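Family Records Board > Obituaries and Death Notices > Farías of Tulside: conflicting birth years

tulside_registers
Posted 2025-10-20

I am trying to settle the birth year of Anselmo Farías, who died at Tulside in February 1971. Two printed notices disagree. The short one gives his age as 68. The longer one, placed by the family a few days later, says he was "born in 1904, the sixth of nine children". If he was 68 in February 1971 he was born in 1902 or very early 1903. Both cannot be right. The cemetery register gives no age at all.

Has anyone worked on this family, or on the Tulside notices in general?

m_toledo
The short notices were supplied by the undertaker and the age was normally taken from the death registration form. I would put more weight on that than on the family text. The informant on the form is usually a child or a son-in-law, so it is still second-hand, but it was given within a day or two of the death and to an official.

Milagros Toledo

Huench40
Disagree with the above. The longer notice gives a year and a place in the order of children. Somebody had to sit down and work that out, probably from a family Bible or a baptism certificate. An age on a form is often a guess, or is counted as "in his 68th year", which is 67. I have indexed 30 notices from the same paper and the stated age is out by a year or more in plenty of them.

Even at 67 it doesn't reach 1904, I accept that.

tulside_registers
Thank you both. I should have said that the longer notice also names his wife as Zulema, while the marriage entry has Zoila. So the family text is not free of error either.

m_toledo
That rather supports my point. Zoila and Zulema could be two given names of the same woman, but I would want to see her baptism before assuming it.

What does the marriage entry give as his age? If he married before 21 there should be a consent noted in the margin.

tulside_registers
Age 24, married June 1927. No consent noted. That makes him born between June 1902 and June 1903, which agrees with the short notice.

The notices are pasted into an album that came down through the Bundosa side. I have it at home and will transcribe the remaining pages once I am back in the spare room.

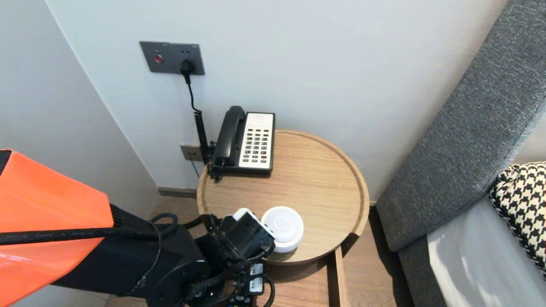
Spare room, table in the corner.

Huench40
A marriage age of 24 is stronger evidence than I expected. I would still look for the baptism. Men did add a year or two if the bride was older. How old was she?

tulside_registers
26.

Huench40
There you are, then. It proves nothing, but it is a motive.

Patricio Huenchumán

m_toledo
It is a motive for adding two years in 1927. It does not explain why his children would report the same inflated age to the registrar 44 years later, and then print the true year in the newspaper the same week. One of the two statements was made by someone who did not have the papers.

Look at the siblings. If he was the sixth of nine, the fifth and seventh should fix him within a couple of years. Do you have either?

tulside_registers
Fifth is Berta, baptised March 1901, aged 2 weeks. Seventh I do not have. There is an Eliseo who may be seventh or eighth, buried 1940, no age given.

zirnon
Tulside baptisms for 1902 to 1905 are on film but the index is poor. The surname was read as Farias, Faries and in one case Tarias. Search by the mother's name instead. The pages for late 1903 are badly faded and were left out of the index altogether, so a blank result for that period means nothing.

Also check the next parish. Families on the river farms went whichever way the ford was open.

tulside_registers
I had not tried Tarias. I will go through 1902 by page.

For the tree I am entering "c. 1902" with the short notice and the marriage entry as sources, and the 1904 date as a note.

Huench40
I would enter "1902–1904" and leave it open. Once "c. 1902" is in a public tree it will be copied as 1902 within a month and the note will be lost.

m_toledo
A date range that gives equal weight to unequal sources is also misleading. Enter the better-supported date and cite it. What other people copy is their problem.

zirnon
Film has two Farías entries in November 1902, by the way. One male. I could not make out the given name, possibly starting with A. Father's name is legible, mother's is not. Left-hand page, near the foot.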